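4.2 Gripper width estimation

Plurnance reads the opening between the fingers from the wrist camera at 60 Hz. The tracker fits a template to each fingertip and passes the width to the planner.
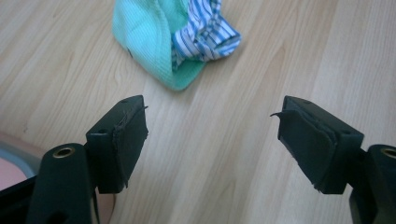 Figure 3. Wrist view with the fingers open short of a cloth bundle.

Template fitting assumes a clean pad outline - a poor match for used hardware. Torn flaps at the inner corners of both pads, as in Figure 3, can pull the edge fit inward, so we mask the corners and refit every 200 frames.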